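¿Por qué cada cosa tiene su caja?

Para niñas y niños que empiezan en el taller

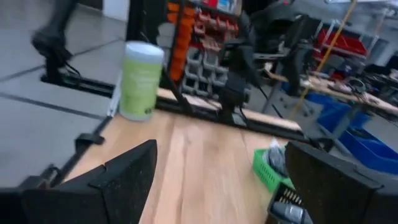
En un taller se usan muchas piezas pequeñas: tornillos, tuercas, arandelas, conectores. Si estuvieran todas mezcladas en un cajón, encontrar una sola tuerca llevaría mucho tiempo. Por eso las piezas se guardan en cajitas, y las cajitas se colocan en un estante.

Las cajitas suelen tener colores. El color no cambia lo que hay dentro, pero ayuda a recordar. Cada taller decide qué significa cada uno. En el taller infantil Wiriya, las rojas son para los tornillos, las naranjas para las tuercas y las grises para todo lo demás. En otro sitio puede ser al revés, así que conviene preguntar.

¿Y qué pasa cuando se trabaja? Nadie lleva el estante entero a la mesa. Se toman solo las piezas que hacen falta y se ponen en una bandeja. La bandeja tiene bordes, y así las piezas no ruedan hasta el suelo. Un tornillo que cae al suelo es difícil de ver y alguien puede pisarlo.

Las cestas sirven para cosas más grandes o blandas, como trapos y bolsas. Muchas tienen agujeros o rejilla en los lados. Pesan menos, dejan pasar el aire y se ve algo de lo que hay dentro.

Cómo recoger la mesa:

1. Devuelve a su caja las piezas que no has usado.
2. Si no sabes de dónde salió una pieza, déjala en la bandeja y pregunta.
3. Guarda los trapos en la cesta.
4. Limpia la mesa cuando ya no quede nada suelto.

Prueba en casa: junta 100 botones o legumbres secas de dos clases. Pide a alguien que mida cuánto tardas en encontrar dos iguales con todo mezclado. Después sepáralos en dos vasos y repite. Apunta los dos tiempos y compáralos.

Texto: Viorica Manole. Revisión: Boonmee Boonchu.

© Taller Wiriya | Contacto | Volver arriba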